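Quiénes somos — Taller compartido Skolbridge

Construimos pinzas de mano y automatismos pequeños en un taller abierto a sus socios.

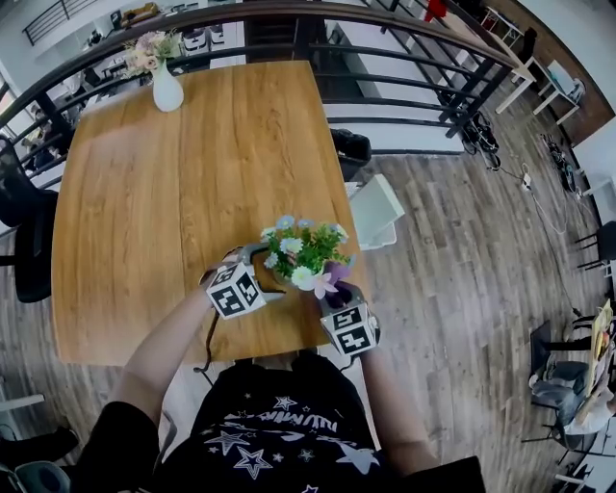 Según Cuiping Lu, lo difícil de una pinza casera es la holgura del eje, y con 3 décimas de juego ya no vale la pena calibrar nada. De ahí nuestro método: primero la mecánica, después los marcadores y al final el software.

El proyecto principal se llama Trellport. Es una pinza de dedos finos, con cubo de marcadores fiduciales para estimar su posición. Se ensaya con objetos irregulares — macetas, flores artificiales — sobre una mesa corriente. Cada versión pasa 200 ciclos de apertura y cierre antes de publicar los planos.

Yaqin Shen mantiene el repositorio y las listas de materiales. La revisión de piezas impresas se hace en diciembre. La cuota incluye 30 horas de impresora. Los planos de Plitstead, el modelo anterior, siguen disponibles sin soporte.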